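Stiralach returns to the stage at the Mabuza Theater in Toredcombe

TOREDCOMBE, 11 October 2020 – The folk-rock group Stiralach will play 3 evenings at the Mabuza Theater, its first concerts before a public since May. The hall was opened in 1767 and is one of the oldest in the region.

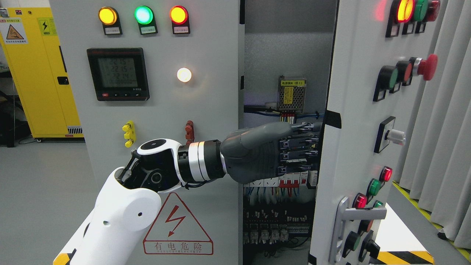
For each concert only 85 seats will be sold, with free places left between the groups of guests. The band will play its new album "Mostex" complete, followed by older songs which the public can choose at the entrance.
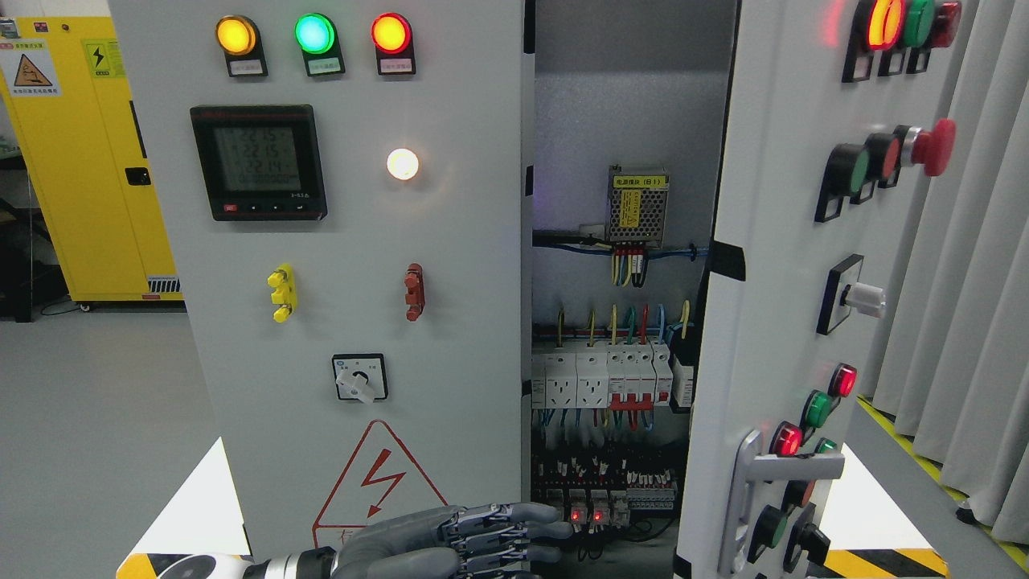 The new album has 4 long pieces and lasts about an hour. It was recorded without overdubs, and the musicians want to keep this simple sound on stage. The lights will also be simple – amber, green and red, the same three colors as the lamps on the control cabinet – and they will change only between the pieces. There is no video screen and no support act.

Tickets are available at the theater box office and in the Toredcombe record shops. Doors open one hour before the music.

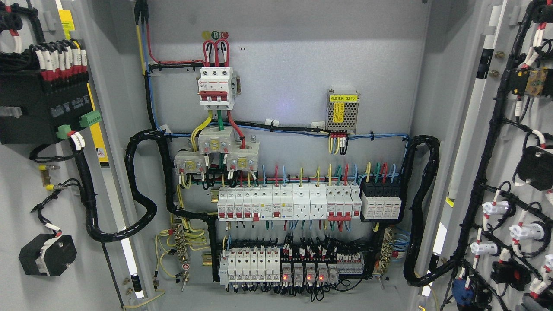
Page last changed: 11/10

Press passes can be requested from the theater press office. Please tell us which evening you prefer and if you wish to take photographs. Interviews with the band are possible before the sound check.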